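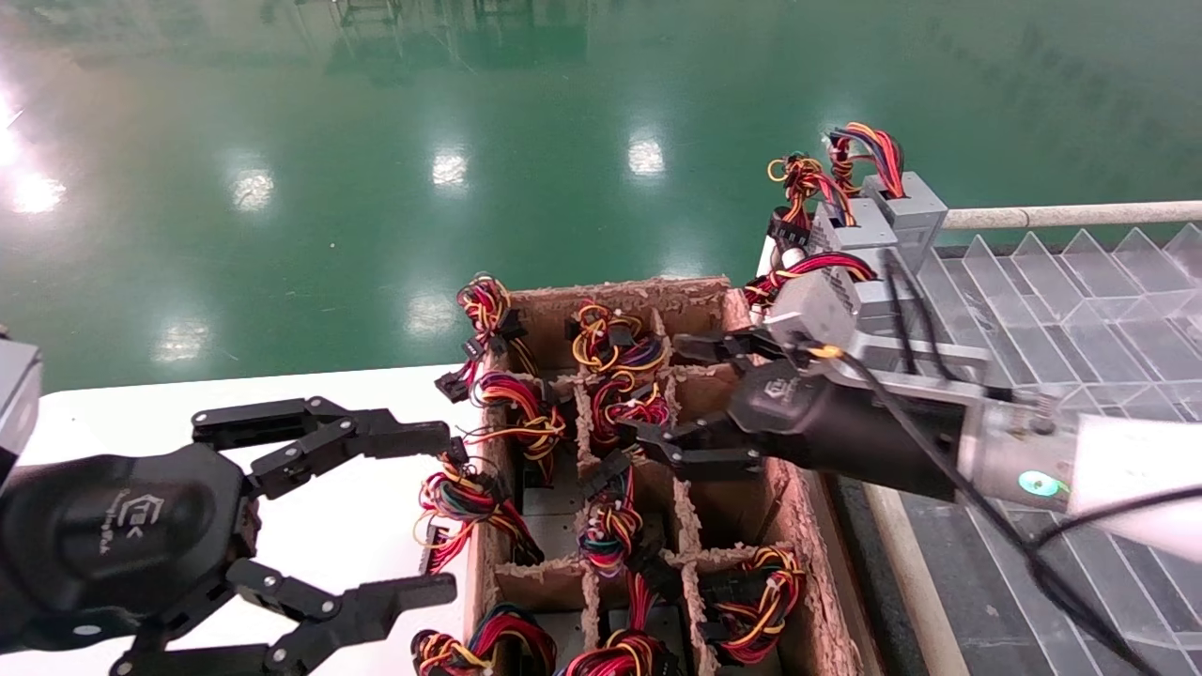

A divided cardboard box on a white table, with the green floor beyond.

Cold homes and poor sleep: what one winter of readings showed

1/18/22

The health officer for Ketport spends much of the winter looking at bedroom temperatures. Her team has placed small loggers in rented homes across the town, and in Grurville further up the valley, to find out how cold people's bedrooms get overnight and how long they stay that way.

"We knew the outdoor figures," she said. "We have had a weather station here for years. What we didn't have was anything from inside, from the side of the bed."

The survey took 3889 overnight readings in its first season. The loggers, made by Oteck, are left on a shelf or bedside table and collected at the end of the month. Tenants keep a short diary alongside, noting when the heating was on, whether a window was open and how they slept.

She said the single coldest night of the season did not produce the most complaints. People put on extra blankets, kept the heating on late and got through it. The diaries were worse after a run of cold nights, and the word "tired" appeared more often from the third night onwards.

"By then the walls are cold as well as the air," she said. "You can heat the room for an hour and it drops straight back. People stop bothering, and they are worried about the bill too."

The survey treats a bedroom as cold if it falls below 15 degrees at any point between midnight and 6 in the morning. I asked whether that was a medical limit. She said it was a working figure, chosen so that the homes could be compared with each other, and that an older person or someone with a chest complaint might well feel unwell in a warmer room than that.

The worst results came from top-floor flats in the Trnka buildings, four blocks put up behind the old goods station. They have single glazing on the north side and flat roofs with little insulation. Damp is common in the back bedrooms. Several tenants there wrote that they had moved the whole family into one room for the night.

"That makes sense if you want to save heat," she said. "But then you have more people breathing in a closed room, so there is more moisture, and then you get mould. I can't tell them it's wrong. I would probably do the same."

Her advice to tenants is modest. Move the bed away from the outside wall, open the window for a few minutes in the morning, and dry washing somewhere other than the bedroom if there is anywhere else to put it. She would like doctors in the town to ask patients with repeated coughs about their sleeping arrangements, which few do at present.

The survey has limits, and she went through them without being asked. Those who agreed to take part were mostly people already unhappy with their homes. Some diaries were left blank. One logger spent two weeks in a kitchen drawer.

A second round starts in February, with more homes in Grurville and some owner-occupied houses for comparison. The results will go to the landlords as well as the tenants.

"Some of them have asked for the numbers," she said. "I'd like to see what they do with them before next winter."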